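4.2 What happened on real counters

Okay, so the lab numbers looked good, but I never fully trust them. Our mockup kitchen is tidy in a way no real kitchen is. In February, Kojo Appiah and I took Grodine, our grasp planner, into nine homes and collected 344 pick attempts on whatever people already had out (Figure 4). We moved nothing before a run, which made for some slow mornings!

The big surprise for me was handles. Grodine scores each grasp on how much free space the fingers have on the way in, and a bar handle sticking out over the counter looks great by that score – right up until the planner has to choose between the handle and the thing sitting next to it. The Laitinen baseline had the same trouble, only worse, as it treats every thin bar as something to grab.

Figure 4. One of the home counters, with a bowl on a wooden tray between the toaster oven and the drawer organizer.
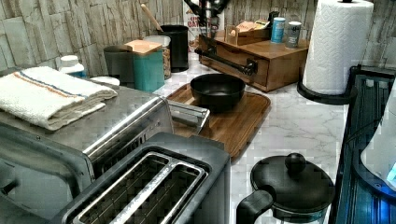
We ended up adding a small penalty for any grasp whose approach crosses a second object, and I tuned it by hand over seven evenings (not my proudest method). It helped most with bowls and low trays. Glass is still a mess – the depth readings on clear jars drop out, and Grodine then plans straight through them. We come back to that in Section 5.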